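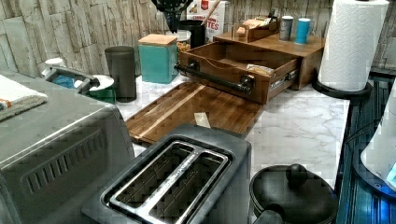

Home | Browse | Issues | Authors | Help

3. The student project

3.1 Setting and aims

The project ran as a second-year module at Dundholm and was built on one household job: opening a kitchen drawer, finding a named item in it and putting that item on the worktop. We chose drawers after a first trial of the module in which students moved blocks between two trays. The blocks were easy to score but the students learned the positions by heart within a few sessions, and their programs had very little to do with what the cameras saw. A drawer of packets changes a little each time someone reaches into it, and a program that depends on fixed positions soon fails.

Students worked in teams. Each team was given the same starting code, a package called Visuvex, which reads the camera images and offers a short list of places where the gripper might close. The package does not decide which place is best. That choice, and the path the arm takes to get there, was left to the students, and most of the marks were given for it. The choice of method was open. Some teams wrote plain rules, while others trained a small model on their own recordings.

The worktop was left as a working kitchen would be. We did not clear it between sessions, and teams were told to expect appliances, boards, jars and tins in places they had not seen before. This was the point most often raised in the mid-module feedback. Several students asked for a fixed layout so that they could compare one day's results with the next. We kept the changing layout but allowed each team one session in which nothing was moved, to be used when they wished. Most saved it until July, close to the final run, and then used it to find faults that had been hidden by other changes.

3.2 Tasks and scoring

Each attempt had three stages: open the drawer, pick the named item, and place it on the clear part of the worktop. A stage was scored as passed or failed by a member of the teaching staff standing at the side. No part marks were given. An attempt ended when the item had been placed, when the arm stopped for safety, or when 30 seconds had gone by without movement. Teams were allowed to set the drawer ajar by hand if their program could not open it, but the first stage was then marked as failed.

There were 576 scored attempts in the main part of the module. Practice runs were not scored and are left out of the results, although teams were asked to note them in their logbooks. The logbooks proved uneven. Some record every change of setting, with times, and others have little more than a line for each session. We have used them only to explain faults and never to count them.

3.3 Packets and thin items

Packets gave the teams more trouble than any other kind of item. A box keeps its shape when the gripper closes on it, so a student can work out the grip from the outline alone. A foil packet folds, and two packets lying together may look like one. The drawer organiser in Figure 1 shows the difficulty, with its stack of brown Stash tea packets, a silver and white chip bag and a small wooden block resting against the bag. The outline of such a stack says little about where one packet ends and the next begins, and teams that relied on outlines alone tended to lift two or three at once. 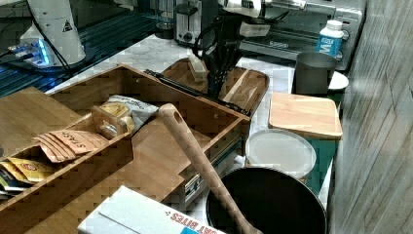 Figure 1. Drawer organiser and worktop, with the arm at upper left.

Reach was the second difficulty, and one that the starting code did nothing to help with. A path that is safe over an empty drawer may not be safe when something tall or long has been left near it, and the early programs checked only the end point of each move. In Figure 1 a long black utensil handle lies across the top of the organiser, and a wooden spoon passes over the rim of the pan in front. Handles of this kind are thin and were often missing from the depth data. One team, which called itself Grinder, dealt with this by treating any long straight edge in the colour image as a solid bar and lifting the arm well over it. Their attempts were slower than those of other teams – sometimes twice as long – but they had few safety stops.

The partitions in the organiser were a help to some teams and a nuisance to others. Those who used them as a guide could search one compartment at a time and ignore the rest. Those who did not found that the gripper touched the thin wood on the way down and pushed the organiser out of line. The usual cure was to turn the gripper so that it closed along the compartment instead of across it, a change of a few lines which took most teams several sessions to reach.

3.4 Training on recordings

Teams that trained a model were given a limit of 1,000 recorded grips each. Only 11 students worked on this side of the project, and they shared their recordings after the first month. The sorting method followed the Woldemariam scheme used elsewhere in the course, in which each recording is labelled by the first thing that went wrong. Labelling was slow, and the students disagreed most often over packets that had slipped but had still been carried to the worktop. We asked them to mark these as slips. The labels were then checked by a second student from a different team before any training was done.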